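Workspace Setup, Unit 3: Keyboard Trays
Handout for Yanti Liem's section

Last time we did chairs. Now the fun part - trays! A good tray brings the keys down to elbow height, and your shoulders will thank you for it.

Terms to know
Track: the rail screwed under the desktop
Tilt: front-to-back angle of the platform
Clearance: space between tray and thighs

Measure the underside of the desk before you order anything. Crossbars are the usual trouble, and a Dimard track needs a clear run from front to back. 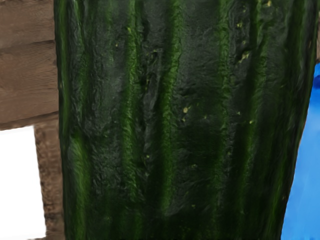 Negative tilt (back edge lower than the front) feels odd for a day or 2, then most people love it. Try it on the Tratstead desk in the lab and note your wrist angle before and after.

For next class: read page 139 and bring your own desk measurements.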